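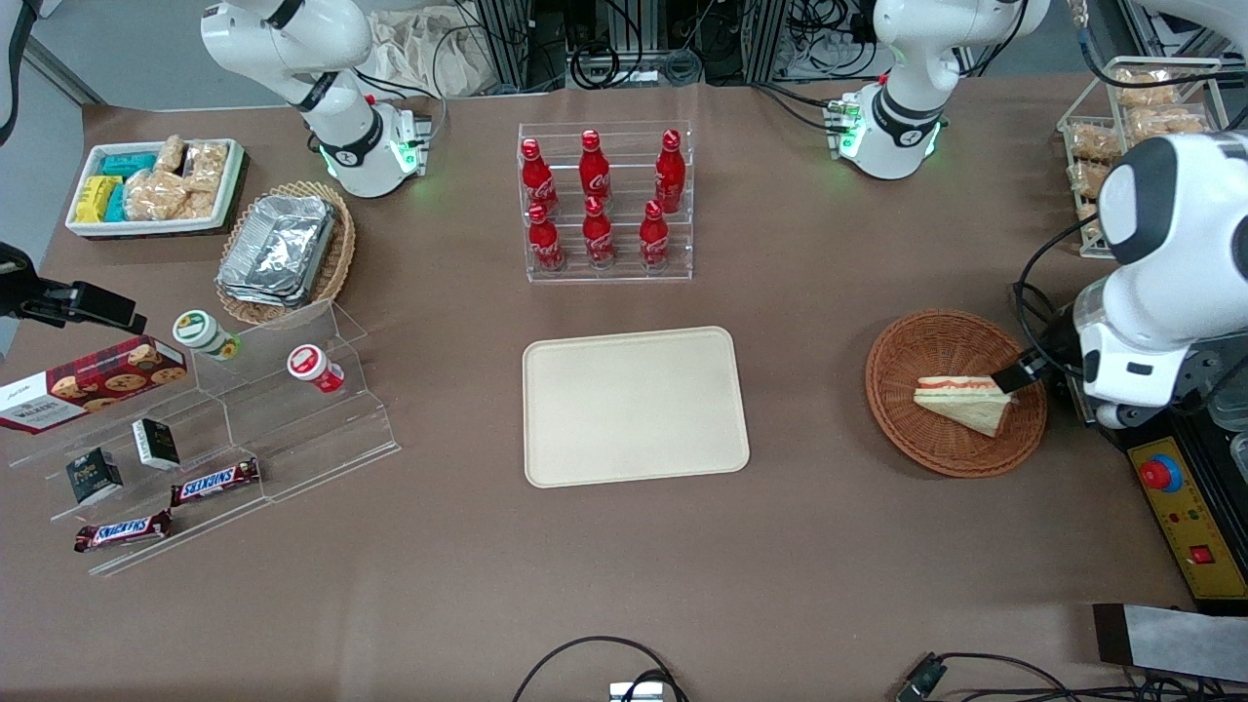

Numotus snack bench, two-arm cell
Restart checklist, June, second go
Checked by: Lowri Bellis

Reason for check: left arm stopped responding partway through a sandwich order and kept its grip. Lunch was delayed by 16 minutes and I was told about every one of them.

1. Emergency stop within reach of operator
Pass. Button sits on the yellow box at the right-hand end. Anyone standing at the left-hand end has a brisk walk ahead of them. Second button requested from Pludex, again.

2. Emergency stop cuts power to both arms
Pass on the third press. First two presses stopped the right arm only, and that one hadn't done anything wrong. Loose plug reseated, then 10 clean presses in a row.

3. Gripper lets go on command
Fail. Fingers stayed shut after the release command. Parri to send a new valve. Until then, sandwiches only, no bottles.

4. Grip force limit
Pass with comment. Limit had been set for bottles and never changed back. Bread has a much lower opinion of that setting than a bottle does.

5. Cables clear of arm travel
Fail. Wrist cables on the left arm trail, and there's another looping up at the front edge of the table. Clips were on the last list as well. I have copied the wording across to save time.

6. Joint lights green at start-up
Pass. They were also green throughout the fault, so please stop quoting them at me.

7. Fault log saved
Pass. 2,624 lines, of which 600 say "retry".

8. Table covering flat and secured
Pass. Brown paper, retaped at the corners.

Result: not cleared for running unattended. Benby to sign off items 3 and 5 before the next order is taken.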